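Manitz kiln sale back on in January

The Manitz pottery sale is back after a year off. Doors 9 a.m., old Gestamano warehouse, same as before. 109 sellers signed up so far, room for 201. Mostly cups, bowls, some tile. Organizers say 3,000 people came last time and parking was a mess, so take the bus if you can.

Table fees stay the same. Seconds go half price after 2 p.m. Cash only at most tables, the ATM on Jirnow Street is teh closest one.

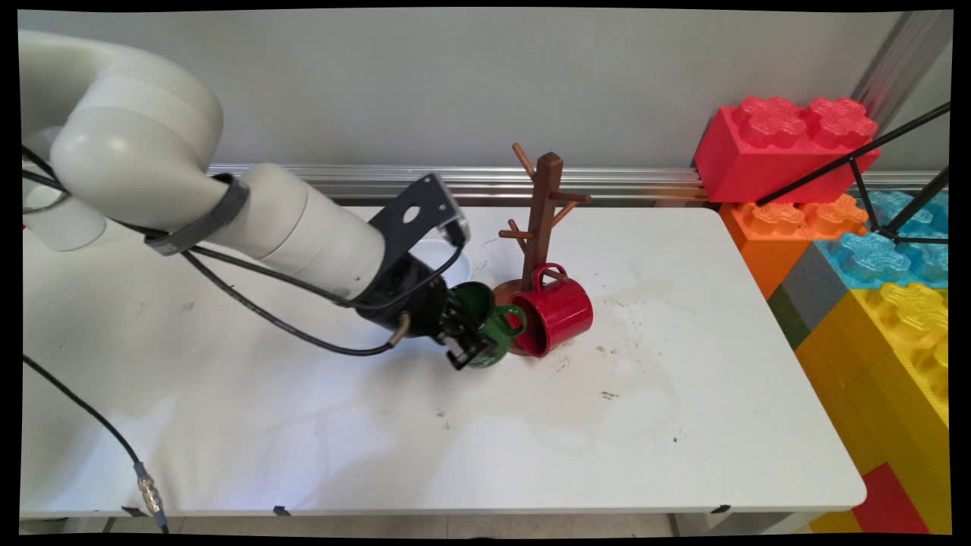
A green mug and a wooden mug tree.

Seller sign-up closes at noon on opening day.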